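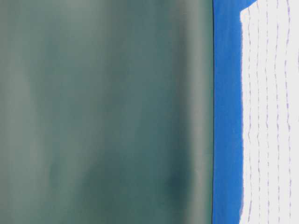
Unit 6: Reading and Keeping the Baseball Scoresheet

This unit covers the paper scoresheet used in the Skestell college summer league. It assumes you know the position numbers and the symbols for a single, double, triple and home run. Bring the league sheet, as the Edham version has a different pitching block.

1. Earned and unearned runs

A run is earned if it would have scored without the help of an error or a passed ball. To decide, rebuild the inning as it would have gone with clean fielding. Runs that score after the defense should have had three outs are unearned.

A runner who reaches on an error never scores an earned run. A runner who reaches on a walk can, and a wild pitch does not change this – it is charged to the pitcher.

2. Inherited runners

When a relief pitcher enters with runners on base, draw a line across the column under the last batter faced by the previous pitcher. Runs by those runners are charged to the pitcher who left. If an inherited runner is put out on a fielder's choice, the batter who takes his place on base is also charged to the first pitcher.

3. Earned run average

ERA is earned runs times nine, divided by innings pitched. One out counts as a third of an inning. On the sheet, 6.1 means six innings and one out, so convert to thirds before dividing.

Worked case: a Kosetti starter has 52 innings and has allowed 7 earned runs in his first month. 7 times 9 is 63. 63 divided by 52 gives 1.21.

4. Proving the box score

For each team, plate appearances must equal runs plus runners left on base plus outs made by that team's batters and runners. If the two sides differ, check double plays first, then pinch runners. Most errors in student sheets are in these two places.

A blank left on base column is marked as an error, even when the total is zero.

Exercise

Score innings one through six of the Fankhauser game from the play-by-play sheet. Show the rebuilt inning for each unearned run. You have 90 minutes. Use pencil, and hand in the working page with the scoresheet.

Next unit: stolen bases, defensive indifference and the caught stealing rule.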